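Shotgun start

Galline Golf Reference | Updated October | By the rules and formats desk

A shotgun start is a way of beginning a golf competition in which groups tee off at the same moment from different holes. A group that starts on the seventh plays through to the eighteenth, then the first, and finishes on the sixth. The name is usually said to come from a gun fired as the signal. Several clubs claim to have done it first, and the claims tend to rest on club histories written long afterward. Most events now use a horn.

Supporters say the format saves time. It saves waiting, but a round takes as long as the slowest group makes it. At the Galline Autumn Pairs, 111 players went out together on one course and the last card came in after six hours. The published schedule had allowed much less.

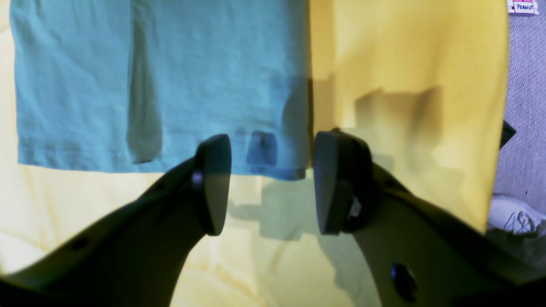

Assigning the holes is the weak point of the system. Long par threes clog quickly, and doubling up on a par five only helps if the second group waits. Some events sort the groups into waves by color. Blue and yellow make a sensible pair, as plain as the two cloths lying side by side on the pale fabric, but a color on a cart does nothing for a player who has not read the sheet. The Grikix Cup dropped its waves after one season and gave no reason.

Fairness

Players do not meet the same course in the same order. Someone who begins on the hardest hole has no chance to settle, and someone who finishes there may lose a lead. Organizers often answer that this evens out. Over a single round of nine holes it is hard to see how it could.

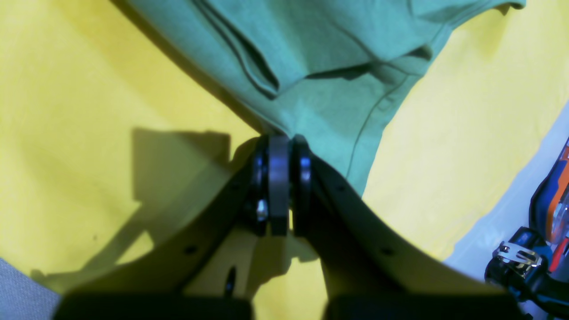

Dress rules are sometimes relaxed for shotgun events, many of which are company or charity days. Notices asking for "smart casual" settle very little. A teal-green cotton t-shirt like the one with the wavy hem, spread over yellow cloth, would pass at one club and be turned away at another. The Đàm Invitational requires a collar; the Flurkex Scramble, with 430 entrants across several courses, asks only for a shirt. Neither has shown that its rule affects the golf.

Related articles
Two-tee start
Pace of play
Scramble (golf)
Starting sheet

Contact | © Galline Golf Reference | Back to top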